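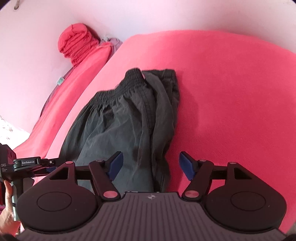
Lerkbridge clothes-folding trials stopped after gripper fault

Home trials of a clothes-folding project in Lerkbridge were stopped in July, after the fingers of a hand-held gripper closed without a command and stayed closed. No person was hurt. The project, which is called Clostutar, said that all its grippers of the same type will stay out of use until the check is finished.

The fault happened in a private home in the Ulley district, at the end of an afternoon session. An operator was folding trousers on a bed when the fingers shut on the waistband and did not open again. The operator pulled the tool back, and the elastic was torn. The family has received money for the damaged trousers.

Clostutar collects recordings of simple housework, such as folding, sorting and hanging of clothes. The operators hold the gripper in the hand and do the work with it, and the recordings are later used for the training of robot arms. Before the stop, the project had made 883 recordings in homes in the town.

According to a short report which the project gave to the participating families, the first check found a worn cable inside one of the tools. When the cable was bent at a certain angle, the signal for the position of the fingers was lost for a moment, and the control program understood this as an order to close. The same wear was found in more than 10 other tools. The report says also that the program should have released the fingers after the signal was lost, and that this function had been switched off during an earlier update and was not switched on again.

The workshop Kozma, which does the repairs, will replace the cables in all tools. Each tool must then open and close for 90 minutes without an error before it goes back to a home. The operators will also get 15 minutes of new training, in which they learn to disconnect the battery with the free hand.

Some families asked if the fingers could injure a child. The project answered that the closing force is low, but it agreed that a small finger could be pinched. From now on, children must stay out of the room during a session, and this rule will be added to the agreement with each family.

A date for the restart has not been given. Families who do not want to continue can leave the trial by phone or in writing, and their recordings will be deleted if they ask for it.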